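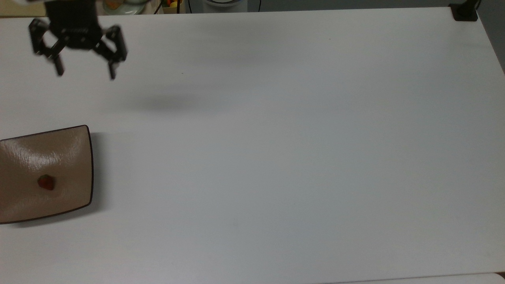 Gromen objected at the March review that a success rate means little when the person scoring the trial also knows which policy was running. The objection was accepted. The present entry records what was changed in the evaluation procedure and what the repeated evaluation showed.

Notebook entry, March
Project: Tostura, small-object handling
Bench: Teltodden, white table
Entry opened 9:40 a.m.

Purpose. To compare the baseline policy with the policy trained with wider approach heights, under blind scoring. The task is strawberry and plate. Both policies were trained on the same 1,283 demonstrations. They differ only in how the starting height of the gripper was varied during training.

Procedure. Each trial begins with the gripper open and raised clear of the table. A script selects the policy and writes its choice to a sealed log, which the scorer does not open until the session is closed. The scorer records one of three outcomes: clean grasp, contact without grasp, or no contact. A grasp that moves the plate is entered as contact without grasp. This last rule is new. Under the earlier sheet such trials were left to the judgment of the scorer, and on rereading the old sheets we found the rule had been applied both ways.

The fruit is replaced after 5 trials or upon visible bruising, whichever comes first. Replaced fruit is not to be returned to the dish.

Results. 47 trials were run under each policy. The baseline produced 23 clean grasps. The wide-height policy produced 31. Before blind scoring the gap had been reported as considerably larger, and the earlier figure should no longer be quoted in internal reports. The slide in the Tostura folder still carries it and is to be withdrawn.

Most baseline failures were of one type. The fingers closed too high and slid off the upper side of the fruit. The wide-height policy showed this failure less often, but it hesitated more, and in several trials it stopped above the plate and made a second descent. Second descents are permitted within the time limit and were scored normally. Whether they should be is left open.

Remarks on glare. The glazed plate throws back the overhead light as a bright streak, and the streak shifts as the head camera moves. The Mihăilă segmentation step sometimes assigned part of the streak to the background, leaving a notch in the plate mask. We saw no clear relation between the notch and the outcome, but the masks were saved only for the second half of the session and the question cannot be settled from this data.

Deviations. The session was paused once when the cable to the head camera worked loose. The trial in progress was discarded and rerun under the same log entry. The lights nearest the door were off until 10:15 a.m. and on thereafter. Trials on either side of the change are flagged in the log.

To be done before the next session:
Save masks for every trial.
Repeat the comparison with a matte plate, same size if one can be found.
Have a second scorer read the recordings without the first sheet.
Fix the time limit in writing. Two values are in circulation.
Ask Gromen for the scoring template used on their side, so that the columns agree.

Sealed log opened 4:20 p.m. and copied to the Tostura folder. Entry closed.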